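Zarero notebook, May, bedroom litter task
Entry started 9:40, spare bedroom 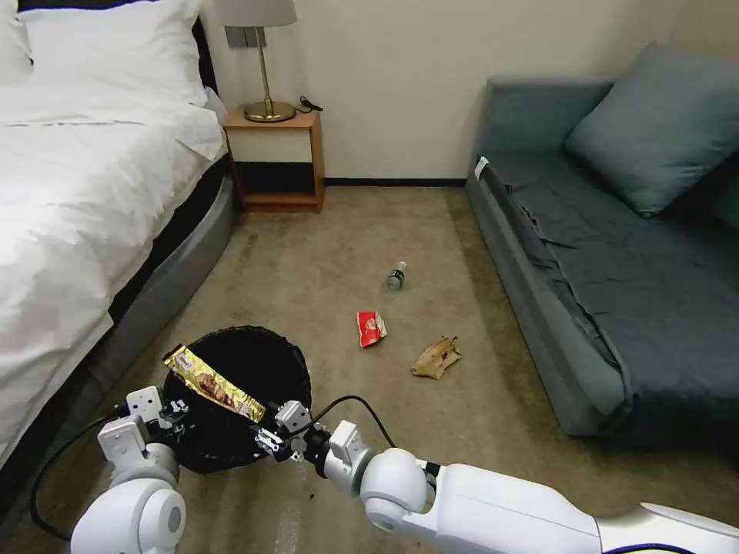 Gold wrapper in left gripper, over the bin. Bottle, red wrapper and banana peel still on carpet.

Setup. Both arms on the low mount, head camera at the usual tilt. Bin lined with a black bag. Bin is between the arms' reach zones, a little left of center, which favors the left arm for anything long. Bed on the left limits how far the left elbow can swing out. Sofa bed on the right is not a problem until the target gets close to it.

Item set is the same as on the workshop floor, moved to carpet: wrappers, one small bottle with the cap on, one banana peel. Pavithra wanted carpet before we touch anything else in the planner and I agree with her. The vinyl floor in the shop was hiding a height error.

Height error. Table frame to floor was measured at 639 mm on vinyl and never changed in the config. On carpet the fingertips meet resistance before the commanded height, and how much before depends on where the pile has been flattened. First attempts pushed the tips into the carpet and the wrist current climbed until the soft limit tripped. Added a 7 mm offset to floor_z for this room only. It lives in the room file, not in the base config. Please leave it there.

Grasp, wrappers. Foil wrappers are easy if the gripper comes in across the long side. Approaching along the length, the film folds under the lower finger and slides out on lift. Flerura's grasp scorer still ranks the lengthwise approach first on long wrappers, presumably from the bounding box. Overrode it by hand with a 90 degree yaw. Needs a proper fix in the scorer weights.

Crumpled wrappers are a different matter. The red one has no long side worth speaking of and the scorer changes its mind from one cycle to the next. Ran the scorer on it without moving the arm and logged the output. The yaw estimate wanders while the position stays put. Averaging the yaw over several cycles would probably do, at the cost of a pause before descent.

Release. Opening the fingers above the rim works as a plan but the film clings to the pads. Two options:
a) open, wait, then a short wrist shake
b) lower the tips below the rim before opening
Option b is more reliable on paper and worse in practice with a bag folded over the edge, where a finger can hook the fold on the way out. Going with a for now. Shake amplitude is a parameter in Posex (release_shake_deg), set to 9. Larger values make the lift joint complain.

Right arm. Parked beside the right side of the rim, fingers partly open, during left-arm drops. Original intent was to have it steady the bin. Not closing on the rim yet. The force threshold for that grip has not been tuned and I don't want it crushing the bag fold down into the bin. For the time being the park pose keeps the arm out of the left arm's path and close enough to take over for items on the sofa side. The banana peel will be a right-arm pick for that reason.

Cable. The thin cable on the right arm loops up from the joint before it comes down toward the gripper. With the arm reaching across, the loop stands higher than I like. Add one more clip below the joint and leave slack for full wrist rotation. Left-arm cable runs down along the carpet on the bed side. Route it behind the mount before we try base motion.

Detector. Carpet patches produce false candidates at low confidence. Light streaks between the bin and the sofa are the worst of it. Raised the threshold until they dropped out, and the bottle dropped out with them. Clear plastic on beige-grey is poor contrast and the label is doing nearly all the work. Put the threshold back and added a minimum height above the floor plane instead. That keeps the bottle but rejects the peel strips where they lie flat. Per-class thresholds then, or a mask for the carpet region. Pavithra prefers the mask.

Small crumbs next to the bin are ignored by design, being under the minimum blob size. A litter task that leaves crumbs is still a litter task. Vacuuming is out of scope.

Timing. Iyengar planner, left arm, lift to above the rim: 173 control ticks with the bin in the current position. Most of that is the wrist reorienting to clear the rim. Moving the bin a hand's width back would shorten it but puts the rim closer to the right arm's park pose. Leave the bin alone until the park pose is settled.

To do
- scorer weights for long thin items, remove manual yaw
- yaw averaging for crumpled items
- clip on right-arm cable
- per-class thresholds vs. carpet mask, compare on the same recording
- bin steadying force, start with an empty bin and no bag
- peel: wipe pads afterwards, the residue changes the friction
- copy the room file to the shared drive

Pavithra Pillai has the scorer branch. I have the cable and the room file. Bin stays where it is, tape the carpet around it before anyone moves the mount.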